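Pitching notes from the Kotel League

Geum-ok Jin will start the first game of the weekend series against Skivunero. She has thrown 76 innings this season and has 36 walks, down from last year. The coaches plan to hold her to up to five innings and then go to the bullpen.

Ritico clinched second place on Tuesday with a 4-2 win at Wikström Field. Paid attendance was 1,132, the best midweek crowd there this summer. 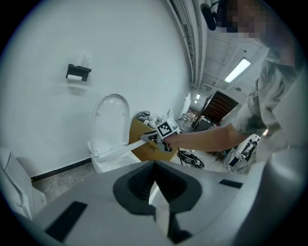 Skivunero still needs one win to reach the playoffs. Their shortstop is back from a sore hamstring and should bat sixth. Left field is less settled, and the manager said he will not name a starter until batting practice.

Gates open at 5:30 p.m. for the opener and at noon on Sunday. Tickets bought for the June rainout are good for either game. Bring the stub to the main window. 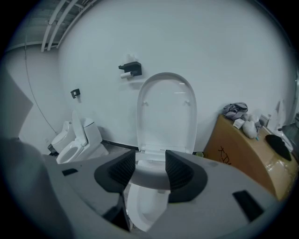

Toilet with the lid up.

Season ticket renewals go out by mail in December. Seat holders who want to change sections should write to the ticket office before then.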